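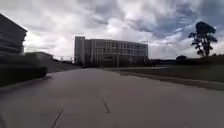 # 연구소 소개

누두다리 로봇연구소(Nududari)는 실외 이동로봇의 자율주행을 연구하는 민간 연구기관입니다. 본 연구소는 지도 제작, 위치 추정, 경로 계획을 주요 연구 분야로 하며, 그 가운데 영상만을 이용한 보행로 주행 기술에 가장 많은 인력과 시간을 투입하고 있습니다. 연구 성과는 논문과 기술보고서로 공개하고, 협력 기관에는 실험 절차서와 평가 도구를 함께 제공합니다.

## 설립 취지

단지 안의 보행로와 건물 사이의 포장 공간은 차도와 성격이 다릅니다. 차선이 없고, 통행 방향이 정해져 있지 않으며, 포장면과 녹지의 경계가 낮은 연석 하나로만 구분되는 구간이 많습니다. 위성항법 신호는 고층 건물 주변에서 자주 왜곡되고, 정밀 지도를 미리 갖추는 데에는 상당한 비용이 듭니다. 본 연구소는 이러한 공간에서 로봇이 사전 지도 없이 목표 건물까지 이동하는 방법을 확립하고자 설립되었습니다.

## 주요 연구: Karneck 주행 기법

Karneck은 본 연구소가 개발한 영상 기반 주행 기법입니다. 입력은 로봇에 장착된 단안 카메라의 영상과 바퀴 회전량이며, 처리 과정은 다음과 같습니다.

1. **주행 가능 영역 분할.** 포장면, 잔디, 연석, 생울타리, 건물 외벽을 구분하고, 포장면에 해당하는 영역만을 주행 후보로 남깁니다.
2. **경계선 추출.** 연석과 포장면이 만나는 선을 곡선으로 근사하여 로봇과 경계 사이의 거리를 계산합니다.
3. **원거리 기준물 추적.** 다층 건물의 지붕선이나 외따로 선 나무와 같이 멀리서도 형태가 유지되는 대상을 방향 기준으로 삼습니다.
4. **경로 생성.** 앞의 결과를 합하여 짧은 구간의 경로를 반복해서 갱신합니다.

콘크리트 포장의 줄눈은 이 기법에서 별도로 다룹니다. 넓고 균일한 포장면은 영상 특징점이 부족하여 위치 추정 오차가 누적되기 쉽습니다. 줄눈은 어둡고 가는 직선으로 나타나므로 이를 보조 특징으로 사용하면 회전 오차를 억제할 수 있습니다. 다만 그림자의 윤곽이나 균열을 줄눈으로 오인하는 경우가 있어, Karneck은 연속된 영상에서 같은 위치로 투영되는 선만을 채택합니다.

움직임에 의한 번짐도 중요한 연구 주제입니다. 로봇이 방향을 바꾸면 가까운 생울타리와 건물은 심하게 번지고, 먼 건물의 윤곽은 상대적으로 유지됩니다. Karneck은 영상의 구역마다 선명도를 산출하여 번진 구역의 가중치를 낮추고, 선명한 구역의 정보로 방향을 보정합니다.

## 연구 결과

Karneck의 성능 평가는 클리톤(Cliton) 시험구역에서 실시하였습니다. 평가 과제는 포장 공간의 한쪽 끝에서 출발하여 정해진 건물 앞까지 사람의 개입 없이 도달하는 것이며, 총 100회의 주행을 수행하였습니다.

| 구성 | 주행 횟수 | 무개입 도달 |
|---|---|---|
| 영역 분할만 사용 | 100 | 54 |
| Karneck 전체 구성 | 100 | 78 |

두 구성은 동일한 로봇과 동일한 출발 위치에서 시험하였으며, 흐린 날과 맑은 날의 주행을 모두 포함하였습니다. 개선의 대부분은 연석이 완만하게 굽는 구간에서 나타났습니다. 영역 분할만 사용한 구성은 어두운 잔디와 그늘진 포장면을 혼동하여 경계를 넘는 사례가 많았으나, 전체 구성에서는 이러한 사례가 줄었습니다.

도달하지 못한 주행의 주된 원인은 구름 사이의 강한 빛으로 인한 노출 변화였습니다. 하늘이 영상의 절반을 차지하는 환경에서는 자동 노출이 하늘에 맞추어져 나무와 건물이 실루엣에 가깝게 기록됩니다. 이 문제는 현재 후속 과제에서 다루고 있으며, 하늘 영역을 노출 계산에서 제외하는 방식을 시험하고 있습니다.

## 연구 조직

본 연구소는 2개 연구실로 구성됩니다.

- **인지연구실**은 영상 분할, 특징 추출, 노출 및 번짐 보정을 담당합니다.
- **주행연구실**은 경로 생성, 제어, 현장 시험과 안전 절차를 담당합니다.

모든 현장 시험에는 주행연구실의 안전 담당자가 동행하며, 비상정지 장치의 작동을 확인한 후에만 주행을 시작합니다. 시험 중 촬영한 영상에 보행자나 차량 번호가 포함된 경우에는 식별 정보를 제거한 뒤 보관합니다.

## 공동연구 및 자료 제공

본 연구소는 Khổng 연구그룹과 공동으로 저조도 환경의 경계선 추출을 연구하고 있습니다. Khổng 연구그룹은 야간 영상의 주석 작업과 기준 알고리즘 구현을 맡고, 본 연구소는 주행 시험과 결과 검증을 맡습니다.

평가 절차서와 채점 도구는 비영리 연구 목적에 한하여 제공합니다. 신청 기관은 연구 계획의 개요와 자료 관리 책임자를 기재한 신청서를 제출하여야 하며, 접수된 신청은 매년 3월과 9월에 심사합니다. 제공받은 자료를 제삼자에게 다시 배포하려면 본 연구소의 서면 동의가 필요합니다.

## 방문 안내

연구 목적의 방문은 사전 협의를 거쳐 오후 2시부터 가능합니다. 시험구역을 견학하는 방문자는 주행이 진행되는 동안 안내 직원의 지시에 따라 포장면 바깥에서 대기하여야 합니다. 우천 시에는 현장 시험을 실시하지 않으며, 이 경우 실내에서 기록 영상과 분석 결과를 설명합니다.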